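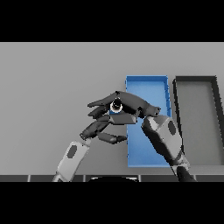 What does a price-to-earnings ratio tell you about a share?
It tells you how many pounds you are paying for each pound of profit the company made last year. A high figure usually means buyers expect profits to grow, and a low one means they don't, or that they're worried about something.

Right, on with session four. Have last time's notes on earnings per share next to you, we use them straight away.

Our main company is Viltville, the packaging maker from the reading pack. The shares trade at 505p and earnings per share were 22p, so divide one by the other and you get just under 23. I always do it in pence -- mixing pounds and pence is the commonest slip I see in the coursework, and I've done it myself on the board more than once!

Now compare that with Kollen, same industry, on a ratio of 14. Is Kollen cheaper? Maybe. Before you say so, look at the debt note at the back of its accounts and at the one-off gain from selling the old depot. Strip the gain out and last year's profit drops quite a bit, which pushes the ratio back up.

Dividend yield next. Say you put 2,000 pounds into Farah and it pays you 80 pounds over the year. That's a yield of 4%. If the share price falls by half and the payout stays put, the yield on the new price is 8%, and I'd be asking how long that payout is going to last (check the dividend cover, page 3 of the pack).

A word on target prices. Brokers publish them, the papers repeat them, and they move about a lot. Read the assumptions first -- sales growth, margins, tax rate -- and the target last.

For next time: read the Tirnik accounts, work out the ratio before and after the write-down, and bring me 500 words on which one you'd use. Spreadsheets welcome, but show your working.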